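Automation at the Nitholm packing house

The Nitholm packing house is a fruit grading and packing facility in Grudenia, operated by the growers' cooperative Falumell. It employs 196 people in the main season and is known in the region for its early use of robotic handling in the sorting of apples.

History

Fruit at Nitholm was sorted entirely by hand until Falumell introduced the Leiva system, a group of eight robotic arms that pick up single apples and move them to trays by grade. The system was first tried in a side hall on two arms, with marked floor areas used to test how well it could find and reach fruit in different positions. Regular use on the packing line began the following September.

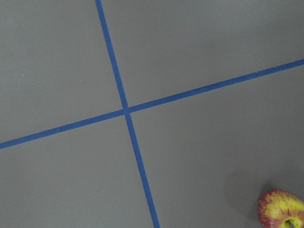
Bruised and oddly shaped fruit remained the main difficulty during the trial period, and these apples are still sent to a manual table at the end of the line.

Effects on staff

No permanent jobs were cut when the system was installed, but the content of the work changed. Of the 99 employees who had worked as sorters, most moved to quality checks, machine tending or shipping. Tenders clear stopped arms, clean the grippers and correct wrong grades on a screen. The cooperative pays a higher hourly rate for this work and requires a short training course.

Workers reported less shoulder and wrist strain after the change. Complaints about noise and about the pace of the line increased - the latter led to an agreement that tenders may slow the arms without asking a supervisor. Seasonal hiring for sorting has fallen, and former seasonal staff have criticized the cooperative for giving little notice.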